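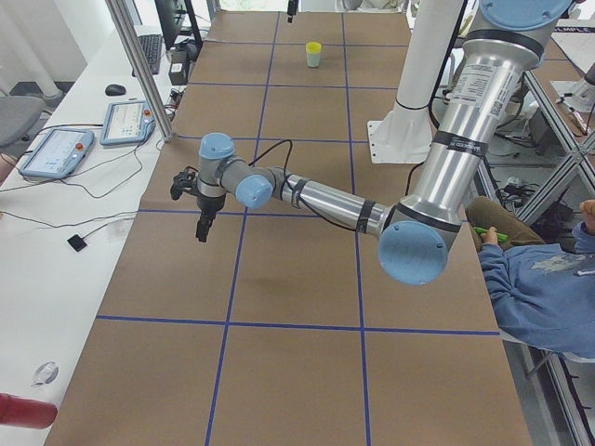 Ticket: dishwasher stops mid-cycle and beeps, then won't drain
Status: open

Hi all, me again (the one with the squealing dryer last June, which is still fine, thank you!). This time it's our Brondex dishwasher. It fills, it washes, it makes all the usual noises, and then right when it should drain it stops, beeps 6 times and sits there with a puddle in the bottom. I've had it running almost every night without a hiccup, so I was pretty bummed.

What I've tried so far:

Pulled the filter and scrubbed it with an old toothbrush. It was gross, I'll admit, but it wasn't blocked. Put it back, ran a rinse, same beeps.

Switched it off at the breaker overnight and tried again on 14th January before work. It drained once! I did a little dance in the kitchen. Then after dinner it quit in exactly the same spot.

Ran the garbage disposal for a good long while, because my sister swears that fixes everything. No change, though the sink smells great now.

The manual only says "contact service" for that beep code, and the service line had me on hold through most of a podcast.
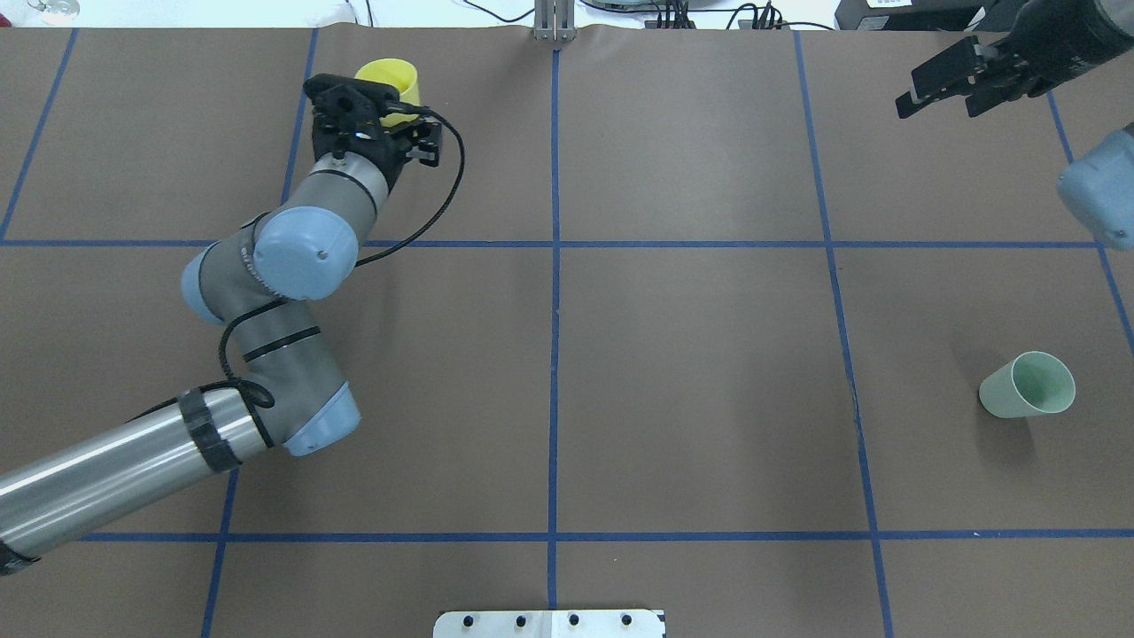

Ayman Kamel: Six beeps on the Brondex models is the drain timing out. Before you buy a pump, check the hose under the sink. It should loop up high under the counter before it comes down to the disposal. If it has slipped down or kinked behind the trash can, you get what you're describing. And how old is the machine?

Okay, so I got down there with a flashlight, and yes, the hose had flopped right down behind the cleaning stuff, with a nasty fold in it where it goes through the cabinet wall. I straightened it, zip-tied it up high and ran two short cycles. The first one drained all the way and the second left a bit of water, maybe enough to fill a soup bowl.
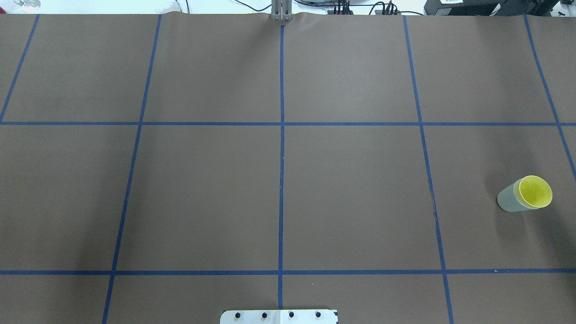

So it's better, but I'm not calling it fixed yet. I'm guessing the fold left a weak spot that closes up again when the hose gets warm. Zallwood has a replacement hose in stock and I'm picking one up after work. As for age, it came with the house, so I can't say, and the sticker inside the door is too worn to read. Leaving the ticket open till the new hose is in and I've run a full load of dinner plates through it.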